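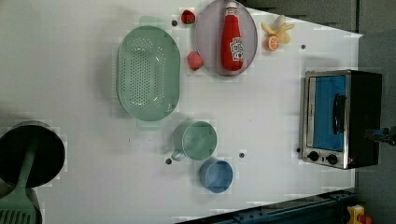

Play kitchen season is back at the Mulolard Toy Library, and I could not be happier! The sets went out on loan again at the start of August, and the waiting list already has 12 families on it. If your household is anything like mine, the oven gets all the attention for one afternoon and then it's the small stuff that lasts for months. A colander is my favorite of the lot. The oval mint-green one with a flat tab at each end can be a boat, a hat, a bed for a bear or (now and then) a thing for draining pretend noodles. Add a strawberry, a banana and a mug, and a four-year-old is in business until dinner.

Ulla Rantala has spent the summer sorting the food bins, and the new system is a joy. Fruit and vegetables now travel together, bread and cakes have their own bag, and cups go home with the pots. Every bag has a card tied to the handle with the contents written on it. Please check the card before you bring a bag back! We lent out 157 bags last year and a surprising number came home with somebody's real teaspoon inside.

Loans run for 14 days, and you can renew once if no one is waiting. Wash plastic pieces in warm soapy water and let them dry overnight before they go back in the bag. Anything with a battery gets a damp cloth only.

We're also starting a pretend café hour in the Stelirow room, from 10 to 11 in the morning, for kids under six and whoever brings them. Menus are made on the spot with crayons. Last time we tried it, my niece charged me 1098 dollars for soup and then told me they were out of soup, so bring plenty of paper money.

Still on our wish list: cloth napkins, small aprons and a cash register with a drawer that opens. Drop them at the front desk any time we're open.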